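Section 4. Working Alongside the Sorting Station

4.1 Who does what now

Before the Sokerard station came in, one person sorted toiletries into bins for a whole shift and went home smelling of lotion. The station now does the picking. The person at it is called the attendant, a title Yurani Ticona in operations chose after "bin watcher" went over badly at the Evside site. The attendant lays out the bins, clears stuck items, and decides what to do with anything the station has no opinion on.

Your break schedule stays the same. The arms don't get one, and have not complained.

4.2 Starting a shift

1. Wipe down the tabletop. Let it dry before you put anything on it.

2. Set two clear bins side by side, within reach of both arms. Push them flat against the table. A tilted bin is the most common cause of a Code 18.

3. Check that each bin is the one on your work order. All the clear bins look alike at six in the morning.

4. Stand behind the floor line and press READY on the attendant panel. The arms will move to their start position, slowly, like someone getting up from a deep couch.

5. Wait 10 seconds before loading the first items.

Note: Restrepo-type lids do not fit these bins. People keep trying.

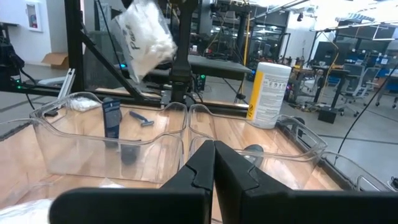
Fig. 4-1. Sorting in progress, wrist view. Razor and tube in the left bin, bagged item held by the second arm.

4.3 Bagged and soft items

Bags are where the station earns its keep and also where it will need you. It judges a bag by its outline, and a bag changes its outline whenever it feels like it.

1. If a bag is set down half in and half out of a bin, press HOLD. Wait for the amber light.

2. Move the bag by hand and press RESUME.

3. If the same bag fails 4 times, put it in the manual tote and move on. You are allowed to give up before the machine does.

CAUTION: Never pull a bag out of a closed gripper. Press HOLD, then RELEASE, and keep your other hand under the bag.

CAUTION: Razors go in with the guard on. Unguarded razors go to the manual tote, handle first.

4.4 Your numbers

The panel shows a count for the shift. At Niltby a typical count is some 131 items an hour – this is the station's figure, and it is not used in anyone's review. Stops you make with HOLD are not charged to you either. Please press it freely. Attendants who came over from hand sorting tend to wait too long, out of politeness.

Section revised 29/09/2025. For error codes, go to Section 7.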